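Ich räume seit Wochen die Küche aus und komme zu immer unfreundlicheren Ergebnissen. Thread über Plastikgeschirr, Siebe und das Versprechen, dass alles leichter wird, wenn man nur das Richtige kauft. 1/14
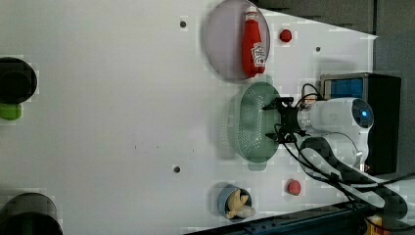
Angefangen hat es mit einem Ratgeber von Rellumico, »Die ruhige Küche«. Kernthese: Alles einmal auf eine helle, freie Fläche legen, dann sieht man schon, was man braucht. Ich habe das gemacht. Ich sah, was ich besitze. Was ich brauche, stand nirgends dran. 2/14

Mein Verdacht: Auf einer weißen Platte mit viel Luft dazwischen sieht jedes Ding nach einer guten Entscheidung aus. Ein blasslila Teller, ein salbeigrünes Sieb, ein hellblaues Schälchen, und sofort denkt man, da wohnt jemand mit Plan. Stellt dieselben Sachen in einen Schrank mit klemmender Tür und fragt noch mal. 3/14

Zu den Farben. Seit ein paar Jahren ist alles Salbei, Flieder, Puderblau. Angeblich beruhigt das. Mich beruhigt ein Sieb, das in die Spüle passt. Und dann liegt auf dem Fliederteller eine knallrote Ketchupflasche mit weißem Deckel, und die ganze Palette kann einpacken. 4/14

Überhaupt Ketchup. Im Ratgeber kommt kein einziges Lebensmittel in der Verpackung vor, in der man es kauft. Man soll umfüllen. Ich fülle Ketchup nicht um. Wer Ketchup in ein Glas mit Korkdeckel füllt, hat danach ein Glas mit Korkdeckel zu spülen. 5/14

Ovale Siebe verstehe ich bis heute nur halb. Beim Abgießen von Nudeln ist die schmale Seite immer die, auf die es ankommt. Der kurze Griff ist nett gemeint. Mit Topflappen bekomme ich so eine Lasche nicht ordentlich zu fassen, ohne Topflappen will ich sie bei Nudelwasser nicht anfassen. 6/14

Ja, für Beeren und kleine Tomaten ist so etwas in Ordnung. Viele kleine Löcher, kurz abbrausen, fertig. Aber dafür reicht auch das runde, das ich schon hatte. Ich besaß 2 Siebe und habe jahrelang nur eines benutzt. Das andere war Dekoration mit Löchern. 7/14

Kleine Schalen! Jede Küche hat zu viele davon, und jede ist für das, was man hineinlegen will, einen Tick zu klein. Irgendwas guckt immer über den Rand. Bei mir standen neun in drei verschiedenen Blautönen. Wozu, konnte mir in diesem Haushalt keiner erklären, und ich habe ausdrücklich gefragt. 8/14

Dann die Organizer. Dralton verkauft Einsätze für Schubladen, verstellbar, stapelbar, »wächst mit«. Ich habe einen gekauft, ich gebe es zu. Er passt in keine meiner Schubladen, weil er offenbar für eine Schublade gedacht ist, die Dralton ebenfalls verkauft. Jetzt liegt er auf dem Kühlschrank und wächst mit. 9/14

Was mich an der Aufräumliteratur stört, ist die Zahlengläubigkeit. Rellumico behauptet, ein durchschnittlicher Haushalt habe 2.000 Gegenstände in der Küche und brauche davon 400. Keine Quelle, keine Definition. Zählt ein Zahnstocher? Zählt ein Deckel extra? Ich habe dem Verlag geschrieben und einen Gutschein bekommen. 10/14

Eine Sache hat trotzdem funktioniert, und ich schreibe sie ungern auf: den Tisch komplett leer machen und nur hinlegen, was am selben Tag wirklich benutzt wurde. Das war erschreckend wenig. Teller, Schale, Sieb, etwas Obst, eine Soße. Abends ein Messer. Ob das im Winter auch so aussieht, wenn gebacken wird — abwarten. 11/14

Weggegeben habe ich bisher: das zweite Sieb, sechs Schälchen, einen Eierschneider, der Eier zerdrückt hat, und die Quinlan-Reibe, über die ich hier schon mal geschimpft habe. Behalten: alles mit festem Deckel. Unentschieden: die Plastikteller. Leicht, unkaputtbar, aber nach einer Tomatensoße ist das mit der zarten Farbe erledigt. 12/14

Weil gleich wieder jemand Nasard empfiehlt: habe ich mir angesehen. Das ist eine App, in der man seine Teller fotografiert und verschlagwortet. Ich möchte weniger Teller haben und keine Datenbank darüber. Die Probezeit läuft noch, ich habe bis jetzt einen Löffel eingetragen. 13/14

Stand 2022-10-02: eine Schublade fertig, drei offen, die mit den Tupperdeckeln mache ich als letzte. Wer ein rundes Sieb mit zwei vernünftigen Griffen kennt, das man im Laden anfassen kann, bitte melden. Links zu Ratgebern bitte nicht. 14/14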